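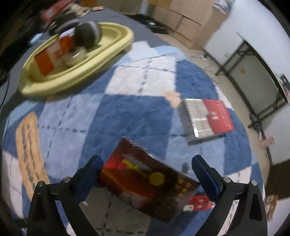 Photo: Felico / Rellcombe Weekly

I'd come to ask the owner of Tromutach, a little online tea and snack shop, about packaging. We ended up talking about her rug.

"Everything gets sorted on the floor," she told me. "I bought a packing table in March and I hate it -- my back likes the rug better!"

It's a big round plush one, checkered in blues and white, and the boxes go down on it until she likes the mix. Red and silver cartons are her favorites. "They look like a holiday," she said. The pale yellow tray is for odds and ends (hers has a gray knitted ball in it, which I wanted to take home).

She sends out 144 parcels a month, 12 of them to one very loyal customer. Does she ever mix up an order? "Twice. One lady got 32 boxes of the same thing. She kept them all."

And the long label on the rug? "I keep meaning to cut it off," she said, and went back to her boxes.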